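Two arms and a toy carrot

Opinion

The Flolleteck bench comes on a monthly lease, and the brochure calls it "a second pair of hands for the modern kitchen". I have spent a good part of March with that brochure, and I can report that the modern kitchen is a black table with a curtain round it. The curtain is extra.

For your money you get two arms, a frame, software named Mododside and a box of practice objects. The sales page gives most of its room to the arms. I would like to speak up for the box. Anyone thinking of signing should look hard at what these machines are given to handle, because that is the job you are paying for until further notice.
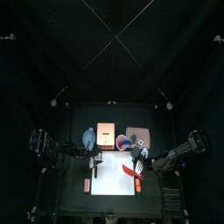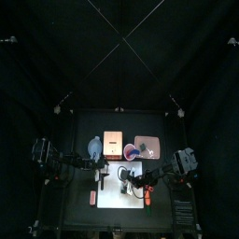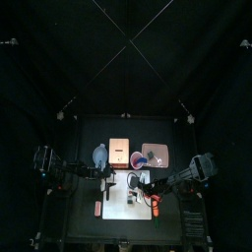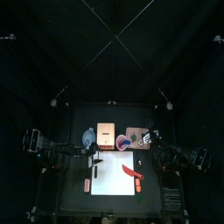

A white board, a pink block and an orange carrot in every one of them, and a light wooden box at the back.

What the lease leaves out

My complaint is with the word "kitchen". A kitchen has steam, a drawer that sticks and somebody wanting to get past you to the kettle. Flolleteck's quote covers up to 400 hours of practice and has no line for any of that. Fogh, the rival outfit, at least has the nerve to call its version a training table and charge accordingly.

I don't mind slow progress. It took me until 18 to cook an egg, and I had the advantage of wanting to eat it. What I mind is paying a grown-up price for the nursery stage while being told it is dinner service.

So lease one if you teach, or tinker, or have a spare room and a patient household. The frame is a sensible design and the support desk at Allau picks up the phone, even at 4 in the afternoon. If you were hoping for help with the washing up, buy a decent rack and ask again when the contract mentions a sink.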